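Call for participants: household fruit storage study (Jelero)

Status: open
Run by: Lidetti Consumer Research
Closes: end of March, or earlier if all places are filled

Lidetti Consumer Research is recruiting households for Jelero, a study of how fresh fruit is stored, eaten and thrown out at home. The study compares storage practice in ordinary kitchens with the storage advice printed on retail packs. There are 41 household places. One adult in each household acts as the recorder and is the contact person for the whole study.

Background

Most published figures on fruit waste at home rely on recall, with people asked at the end of a month what they threw out. Recall understates small amounts, and soft fruit is usually thrown out in small amounts. Jelero uses a daily weighed diary instead. Each item is weighed when it enters the home, again whenever part of it is eaten, and a last time when it is finished or discarded.

The study is limited to whole fresh fruit bought or picked by the household. Canned, frozen, dried and pre-cut fruit are outside its scope, as are juice and fruit bought to feed animals.

What participants do

The diary runs for four weeks. During this period the recorder will:

Weigh all fresh fruit on arrival, using the kitchen scale supplied. The scale reads in grams, and amounts under 2 grams need not be recorded.
Enter the fruit type, weight, place of purchase and storage location (bench, fridge shelf, crisper, pantry, other).
Weigh and record any fruit discarded, with a reason code from the printed card.
Record the fridge temperature once a day, before 9 am, from the logger display.
Complete a short closing questionnaire.

Diary entries can be made on paper or through the web form. Please choose one method and keep to it. Entries made more than a day late are marked as late in the data set and are not used in the main analysis.

Households continue to buy what they would normally buy. Please do not change shopping habits for the study. No fruit is supplied during the diary period.

Tasting session

Each recorder also attends one tasting session in the Clovska Room at our offices. The session lasts 2 hours, including a break, and covers scoring of ripeness, firmness and sweetness. Its purpose is to check that recorders use the terms on the scoring sheet in the same way. A person who calls a pear "soft" at a point where everybody else calls it "ripe" is not wrong, but we need to know about it before reading the diary.

Fruit used for scoring varies with the season and may include apples, pears, stone fruit, grapes and strawberries. Session times are 10 am, 1.30 pm and 6 pm. Recorders are asked not to smoke, drink coffee or chew gum in the hour before the session, and not to wear perfume.
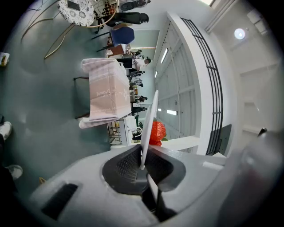
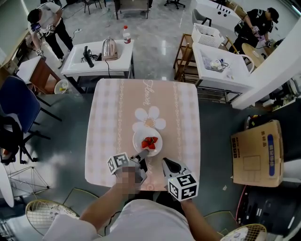 Second picture: strawberries on a white plate, pink and white checked tablecloth.

Who can take part

Applicants must:

be 18 or older
do at least half of the household's food shopping
live in a home with a working fridge that is not shared with another household
buy fresh fruit at least once a week
be able to read and write everyday English
be at home for the full four weeks, apart from single nights away

Applicants must not:

have an allergy or intolerance to any fruit, or live with someone whose allergy means that fruit cannot be kept in the house
work in fruit growing, packing, wholesale or retail, or in market research
have taken part in another Lidetti food diary in the past year

Share houses are eligible if all residents agree in writing to have their fruit weighed. Where residents keep separate shelves, the diary must cover every shelf. Households with children are welcome. Children do not keep the diary and do not attend the tasting session.

We are seeking a mix of household sizes and dwelling types. Places are set aside for people living alone, a group that has been under-represented in our earlier work. When the places for one household type are full, further applicants of that type go on a waiting list.

Equipment

Each household receives a kitchen scale, a fridge temperature logger, a pack of adhesive labels, a reason code card and, if requested, a paper diary. The scale has a capacity of 1000 grams. Heavier items such as melons should be cut and weighed in parts, with the parts added together on the same diary line. The labels are for bags and tubs and should not be stuck directly on fruit.

Check the scale at the start of each week with the 500 gram weight included in the box. If the reading differs from the weight by more than 2 grams, replace the batteries and repeat the check. If it is still out, contact the study office and hold off weighing until a replacement scale arrives. Record any missed days as "no scale".

The logger sits on the middle shelf of the fridge, away from the back wall and the door. It must not be moved during the diary period, including for cleaning, unless the time is noted.

All equipment except the labels and card is to be returned in the prepaid satchel. Accidental damage is not charged.

Payment

Participants are paid by bank transfer after the equipment has been returned and the closing questionnaire received. The rate is set out in the information sheet sent to eligible applicants. Households that withdraw part-way are paid for completed weeks. Public transport fares to and from the tasting session are reimbursed on presentation of a receipt or a card statement.

Privacy and data handling

Diary data are stored under a household number. Names, addresses and bank details are held in a separate file and deleted once payment has cleared. Published results are grouped by household type and do not show single diaries. Participants may ask for a copy of their own diary at any time before the separate file is deleted. Withdrawal is possible at any stage and no reason is required.

How to apply

Complete the screening form on the Jelero study page. The form asks for household size, dwelling type, fridge type, usual place of fruit purchase and preferred session time. Incomplete forms are not assessed.

Applicants who meet the criteria are sent the information sheet and consent form. A place is confirmed only when the signed consent form has been received. Equipment is posted in the following week, and the diary starts on the day after it arrives.

Study office: Lidetti Consumer Research, Level 2, Palamarchuk Building. Enter from the car park side after 5 pm. Step-free access is by the same entrance. The phone line is staffed from 9 am to 4 pm. Please quote "Jelero household diary" in all correspondence.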